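I spent most of December filling out fellowship applications, so when a labmate told me about Wisano I signed up that same night. It's an application tracker for grad students chasing outside funding, made by a small company called Vaher, and it costs 115 dollars a year. On my stipend that's real money! I've used it through one full cycle now and I mostly like it.

The best part is the deadline board. You type in your field, your year and your citizenship status, and it gives you a list of awards you can apply for (mine had 200 on it, way too many, but the filters are good). I found the Zimthorpe travel grant that way, a little 4000 dollar thing my own department had never mentioned.

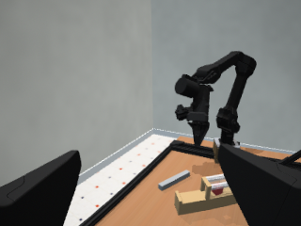
Then there's the essay editor, and oh boy. It counts words differently from the Marura portal, so my research statement came up short of the limit in one and over it in the other. I ended up trimming two sentences I loved at eleven at night. It also flags anything in passive voice, in a methods section, come on. I turned that off and was much happier.

Recommendation letters are handled well. Your letter writers get one email with every deadline in it — no account, no password — and you can see who has uploaded. My advisor, Ieva Koppel, ignores just about every automated message she gets, and she had all of hers in a week early. 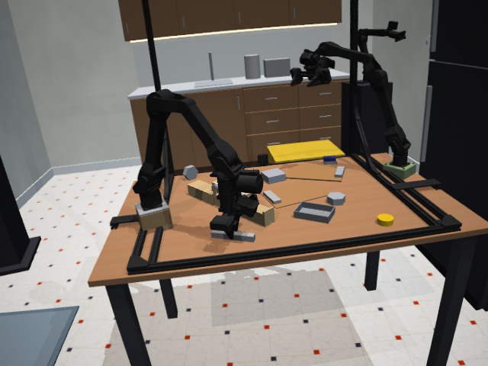 Two arms at the table, one with its gripper over a light-grey bar.

A few gripes. The eligibility notes are thin, and a couple of awards on my list were closed to anyone past their second year, so check the sponsor's own page before you write a word. The calendar export put everything in the wrong time zone until I fixed it by hand. And there's no monthly plan, a pain if you only apply in the fall.

Would I renew? Yes, for one more cycle, then I'm hoping to be done with applications for a good long while. If you're only going for one or two awards, a spreadsheet will do you fine. Four stars from me.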